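Perkgate Desk Organizer, White
Item 136

Home > Office > Desk Storage > Perkgate

The Perkgate is a desktop organizer for pens, clips, chargers and the other small things that end up in a drawer. It sits flat on a desk or shelf, so everything stays within reach.

Details
Color: white
Material: plastic
Assembly: none
Care: wipe with a damp cloth and mild soap. Not for the dishwasher.
Pack sizes: single, set of 2, or case of 12

Ordering
Orders placed before 2 p.m. ship the same day. Later orders go out the next working day. Cases of 12 ship on Thursday only. Returns are accepted in clean condition with the original packing - keep the sleeve until you are sure of the fit.

Goes with
Sjöberg monitor stand
Drarnix cable tray
Plundurier letter rack (back in stock in June)

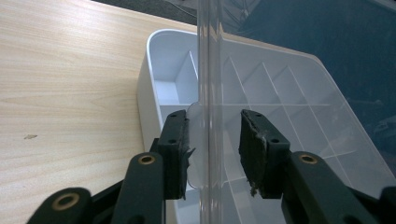
Perkgate in white, with divided compartments.

Customer notes
"Bought three for the front office. Paper clips and stamps no longer share a space. I would like a gray one too." - Thérèse Ross

"Good size for a shared desk. Pens slide a little if you only keep a few in a section, so I put a scrap of felt in the bottom." - Eetu Niskanen

Questions about school and office pricing go to Elli Valtonen at the order desk. Please have the item number and the quantity ready. Prices for the set and the case are shown at checkout.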